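I gave up on the long route to Dutton this year and walked the short one. It's 9 miles along the old rail bed, flat nearly the whole way, with one road crossing and a bridge that was put up in 1877. The stone piers are original. The deck has been replaced at least twice that I know of, the last time with steel grating that dogs hate.

Tumelo Pretorius came along for the first half. He had read that the line carried mostly lumber and a little mail, and that the depot at Ahonen once had a lunch counter. We looked for the depot and found a concrete pad with weeds growing through it. He took the bus back from there – his knee was bothering him again – and I kept going alone.

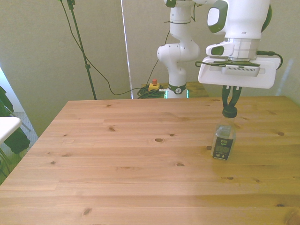

*Dutton, June*

I got in a little after four. The inn has 13 rooms and I had the one over the kitchen, so I knew what dinner was before I went down. Chicken and rice. The pine tables have plenty of knots in them, and I like that kind better than anything with a cloth on it.

The town museum is one room behind the library. Most of it is railroad paper: timetables, freight bills, a payroll book with the ink gone brown. At its peak the place had 600 people. The woman at the desk let me copy out a page of the payroll by hand, and I found two men listed as "bridge watch," which seems to have meant walking the deck after every train to look for embers.

Tomorrow I'm going up to the quarry if the gate is open. The map shows a spur running to it, but the map also shows the depot.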